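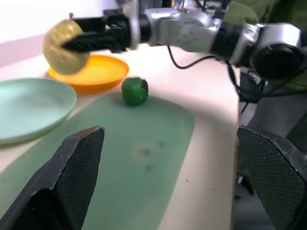 TABLETOP AND PLAY FOOD CHECK
Marden Room, Atley Family Center
April round. Started 7:40 am, finished before doors.

Marks: OK / FIX / PULL (take it out today, don't put back "for now")

1. Table surface
OK. Wiped, no sticky patches. Old tape residue near one corner, scraped most of it off with a card.

2. Table edges and corners
FIX. One corner guard lifting. Pressed back down, won't hold. Needs new adhesive, same kind as last time if there's any left in the supply closet.

3. Table legs, wobble test
OK. Leaned on all corners. Slight creak, no movement.

4. Light green mat
OK. Lies flat on the table, no curled edge to catch a sleeve. Washed with the mild soap only. Pls stop using the spray from the kitchen on this, it leaves a film and plates slide on it.

5. Plates, orange
OK. Ran a thumb all the way round the rim. No chips, no sharp spots. Flexed it, no cracks.

6. Plates, mint green
OK but watch. Fine scratches on the inside, shallow, can't catch a nail in them. If they get deeper it goes. Keep this one back from the table edge, it gets knocked off more than anything else in the set.

7. Play food, round yellow-green one (lemon? lime? the log says lemon so leaving it)
OK. Tugged the little nub on top, hard. Didn't budge. Check this every time, it's the piece I worry about. Dimples hold grime so use the soft brush, a wipe won't do it.

8. Play food, small green pieces
OK. Squeezed, no splits. Too big for the small parts tube, tried each one every which way.

9. Play food, rest of bin
PULL x 3. Two with bite marks right through the surface, one with a seam opening up. Bagged and in the office. Not the trash, the kids find them.

10. Storage bin and lid
FIX. Lid hinge cracked on the left side, pinches. Lid off until replaced. Bin itself fine.

11. Cleaning log
FIX. Gaps. Initials missing for most of the afternoons. If it isnt initialed I have to treat it as not cleaned and do the whole lot again, and that was 40 minutes I didn't have this morning.

12. Floor under and around table
OK. Swept. Rug edge re-taped.

13. Outlet covers
OK. All in.

14. Walkway to door
FIX, done on the spot. Stacked chairs were sticking out into it. Moved. They belong along the back wall, stack of 5 max, not higher.

COMMENTS

Replacement order: bin lid and corner guards. Skultport catalog, page 117 last time I looked, may have moved. Don't get the foam guards again, they get picked at and then chewed.

Ugwu Room next door still has not had its play food checked. Same bin lid over there so look at the hinge first.

Drying: plates go in the rack on edge, not stacked. Found a stack last month that was still wet in the middle and it smelled. Play food on a towel overnight, turn it once.

Anything mouthed during session goes straight in the wash tub. The tub is the one on the low shelf, lable fell off, will redo.

Open items from last round: door stop (done), soap dispenser (still drips), corner guard (see 2, again).

Next check: May, before the first morning group. Bring the small parts tube back to the office after, it was in the Ugwu Room for weeks.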